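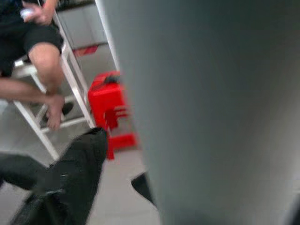
Step ladder doing duty as a chair, Sunday.

Sunday, gone 9 pm

Right, writing this up before I forget which ball was which. We got the pressure loss rig going again, and I wanted a proper go at the warm-to-cold question after all the arguing at Horkstead on match night. How much does a ball go down when you pump it up in a nice cosy clubhouse and then take it out on a February pitch? The laws give a range and the referee checks it indoors, and that's that. I think most people at the club still reckon the balls leak!

So, first lot. All the balls came from the Dramano bag, the match ones, not the tatty training ones (I did one tatty one as well, out of nosiness, see further down). Pumped to the middle of the range in the workshop, left to settle for 20 minutes, checked, topped up, then out to the cold store. I used the Cetico gauge for the lot. The old pencil gauge reads differently every time I look at it and I've put it in the drawer where it belongs.

They all dropped, and they all dropped by much the same amount, which is what the gas law says they should do. Brought them back in, left them by the heater, and up they came again. So no leak worth the name. Senthil had a bet on with me that the stitched one would lose more than the bonded ones and he owes me a pie.

The tatty one did leak. Valve, I think. A dab of spit on it and it bubbled. I've marked it with tape, please don't put it back in the bag.

Weights next. Every ball went on the scale dry, then had a soak, then went back on. The heaviest dry one was 410 grams, a bit light for a match ball if you ask me, so I want to check the scale against the brass weights before I say anything rude to the supplier. Soaked figures are on the loose sheet in the blue folder, my writing, sorry.

Then the bounce counter. It has done nearly 2,000 drops now on the same ball and it jammed at drop 146 of this run, the little arm sticking on the way back up. I took the spring off, cleaned it and put it back on the other way round, and it ran fine, though I don't much like not knowing why. Senthil thinks the pivot wants replacing and he may well be right, but I'm not ordering parts until it jams again.

Hallgrímsson rang in the middle of all this wanting to know if we could do the futsal balls too. I said probably. They'll need the lower drop height, and somebody will have to move the bracket, and I'd rather it was somebody taller than me.

To do:
Check scale against brass weights
Same test with the balls pumped up cold and then brought in
Ask the ref where he keeps his gauge between games
Pie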